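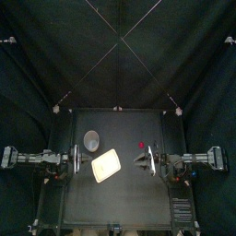
Two robot arms over a black tabletop, with three small objects between them.

Search the archive Keyword Go

March
Posted by Sirkka Ojala to the Prikaneo Regional Assembly Policy List

Subject: Re: Consultation on the revised budget powers

Dear members,

I am replying to the message quoted below on behalf of the list's drafting group.

Fatima Ezeani wrote:
> The consultation paper says the assembly will gain control of
> property tax bands, but Annex B leaves the final rate with the
> national finance ministry. Which text are we being asked to
> comment on? Several districts, Yoon among them, have already
> written to their members on the assumption that the power is
> being transferred in full.

The text under consultation is the main paper. Annex B was carried over from the previous draft, and the assembly office has confirmed that a corrected version will be issued on Wednesday. Under the main paper, the assembly would set both the bands and the rate, subject to a ministry review every four years.

To date the office has received 183 responses. Of these, 151 support the transfer of powers in principle, 21 oppose it, and the remainder take no position. Districts that have already written to members may submit a supplementary note of no more than two pages. The original submission need not be withdrawn.

Comments on paragraph 29, which concerns borrowing limits, should be sent separately, as that paragraph will be considered by the finance panel.

Sincerely,
Sirkka Ojala
Drafting Group, Prikaneo Regional Assembly Policy List

Contact the list office | Copyright Prikaneo Regional Assembly Policy List | Back to top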